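The blue cup, and other things that survived the kitchen clear-out

I promised myself I'd be strict this time. Clémence came round in May with a stack of flattened boxes and told me, kindly but firmly, that one household does not need three colanders. She was right, of course (she usually is), so we put the kettle on and made a start.

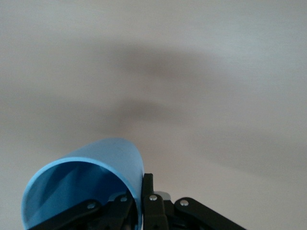 Plastic cups and other stragglers

The light blue cup was always going to stay. It's only plastic, but I'm terribly fond of the colour, a soft sort of summer-sky blue on the outside, and it does for everything: rinsing paintbrushes, watering the basil, scooping rice when the proper scoop has gone missing again. Clémence held up its taller cousins one after another and I let those go without a murmur. Well, with one murmur, for the yellow one that came on all our picnics.

The mugs

Oh dear, the mugs. I had 17, and I can tell you where every one of them came from, which is half the trouble! Laurier took the two big ones for his workshop, and the chipped one from our week in Arsenault now holds pencils by the telephone.

I still haven't touched the cupboard over the fridge. It needs the steps, and the steps are at Manon's until she finishes papering her hall.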